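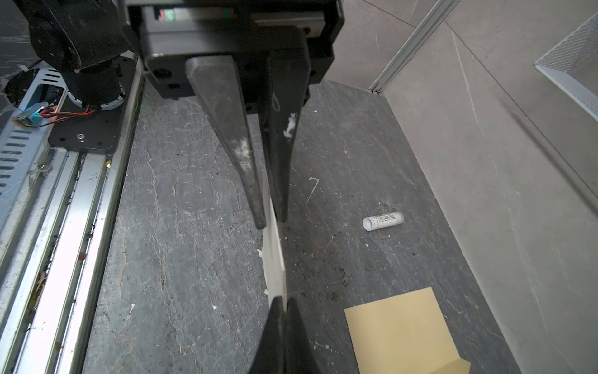

A white card held between two pairs of black gripper fingers.

How does a robot know what to do?

A robot arm is made of metal, plastic, motors and wires. None of those parts can think. If you switch on the motors and do nothing else, the arm just stays where it is. To pick something up, it needs instructions, and those instructions are called software.

Software is a long list of steps written by people. Your tablet runs software, and so does a washing machine. Robot software has a harder job than most, as it has to deal with real things that bend, roll and fall over.

Step one: looking

A robot can have several cameras. One might stand still and look at the whole table. Another might ride on the robot's wrist, close to the fingers, so it sees small things up close.

A camera does not know what it is looking at. It only sends numbers. Every picture is made of tiny dots called pixels, and each pixel is a few numbers that say how much red, green and blue is in that dot. The software has to search through all those numbers and find the shapes. Working out what is in a picture is called perception.

Perception is easy for you. You have been practicing since you were a baby. A computer practices too, by being shown lots of pictures with the right answers attached. A program named Saha learned to find the edges of paper from 3,789 pictures. In 1,852 of them the paper was folded or wrinkled, and those were the ones it got wrong most often at first.

Step two: making a plan

Once the software has found the paper, it has to decide how to reach it. This part is called planning.

Try this. Put a cup on the table behind a book, then reach for the cup. Your arm went around the book or over it. You made a plan without noticing. A robot planner tries out many paths inside the computer before the arm moves at all. It throws away any path that would hit a wall, the table or the other arm.

Two arms make planning harder. They have to share the same space, and sometimes they have to hold the same thing.

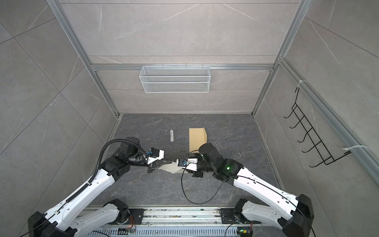 When two grippers hold one sheet, each arm has to know where the other one is. If they move too far apart, the paper can tear. If they move too close together, it sags and folds. The planner gives both arms the same clock, so that they can start and stop together.

Step three: moving

The last part is called control. The plan says where the arm should be, and control gets it there.

Each joint has a sensor that measures how far it has turned. The control software reads the sensor, compares it with the plan and makes a small correction. Then it does the same thing again, many times every second. This is called a feedback loop. You use one when you carry a full glass of water. You watch the water, and if it tips to one side you move your hand a little.

Grippers need control too. A stiff card and a soft sheet cannot be squeezed in the same way. The software has to choose how far to close the fingers and when to stop.

What happens when it goes wrong?

Robots drop things quite a lot. Programmers keep a record of each try, called a log, and read it afterward to find the mistake. Sometimes the camera missed an edge. Sometimes one arm was 2 millimeters away from where it should have been. They change the software and try again.

Words to know

Gripper: the part of a robot that holds things.
Perception: working out what is in a camera picture.
Planning: choosing a path before moving.
Control: making the motors follow the plan.
Feedback loop: measure, compare, correct, repeat.
Log: a record of what the robot did.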